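3.2 Fixture survey and water use per flush

Household toilets were the largest single indoor use in the Plutdale meter records, ahead of showers and clothes washers. To separate the effect of the fixture from the effect of the household, we combined the meter data with a bench test of the models most often found in the survey area. The survey covered 700 homes on the Fothergill supply line and recorded tank size, year of installation, and any repair made to the fill valve or flapper.

Flush volume was measured with a Fludotel inline meter fitted between the shutoff valve and the tank. Each toilet was flushed seven times at a fixed supply pressure, and the first reading was dropped to allow air to leave the line. Refill water sent to the bowl through the overflow tube was counted as part of the flush. Leakage past the flapper was logged separately, with the shutoff valve open and no flush for a full night. 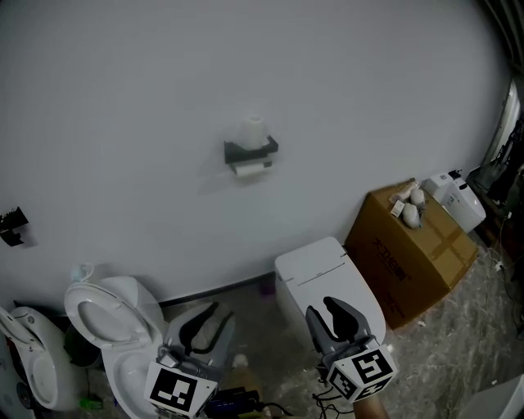 Figure 4. White toilets placed along a wall, with a black paper holder mounted above.

14 Shares 2 Comments

In all, over 3,000 flush events were kept after screening. Events that overlapped with another draw on the same line were removed, as the meter could not divide the flow between two outlets. The Sarnico method was used to set the cutoff for partial flushes in dual-flush models.

Measured volume differed from the rated volume mainly in older units with replaced fill valves. In these units the water line in the tank was often set above the factory mark, and the extra volume rose with the height of the float. Bowl shape had no clear effect once tank size was held constant. Leakage was uneven: most tanks showed none, while a small group accounted for nearly all of the overnight loss. We therefore treat leakage as a separate term in the demand model (Section 4) and do not spread it across all homes.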